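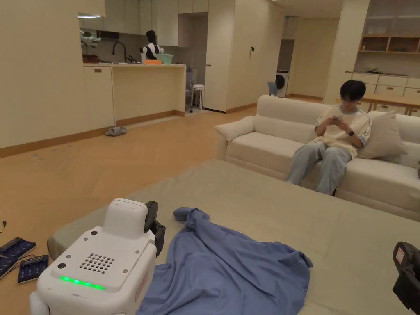

Kornevstead Repair and Mending Library
Progress report to the Lawal Fund, second period

You asked for a shorter report this time. We have taken the hint.

The money for this period was meant to pay for evening mending sessions, a stock of thread and notions, and the printing of the borrower's handbook. The sessions are running. The thread is bought. The handbook is at the printer, where it has been since July, and where it seems to be very happy.

Sessions. We planned 8 and held 7. The missing one fell on the night the heating failed at the Duldale hall, and the people who came went home in their coats, which at least did not need mending. Attendance has been steady, apart from the zipper evening, when we ran out of chairs. We had badly misjudged the town's feelings about zippers. A second zipper evening is now on the schedule and the darning evening has been moved to make room, to the displeasure of both regular darners.

Lending. The tool shelf now holds 100 items, counting each box of pins as one. Seam rippers go out and come back. Good scissors go out. We have started asking for a small deposit on scissors and the shelf looks healthier already.

Machines. Two of the sewing machines needed new belts. The supplier, Hiltudetti, sent the wrong size, then the right size in the wrong quantity, and we are now well provided with belts until the end of the decade. The invoice was corrected after a short exchange of letters, copies of which are attached for anyone who enjoys that sort of thing.

Spending. We are under budget on printing (see above) and over on tea. We would like to move part of the first amount to cover the second, and the rest to a lockable cupboard. The form for this is enclosed, with the box on page 2 left blank as neither of us could work out what it was asking.

Next period: the second zipper evening, curtains, and a talk on moths. The handbook will follow when the printer is ready to part with it.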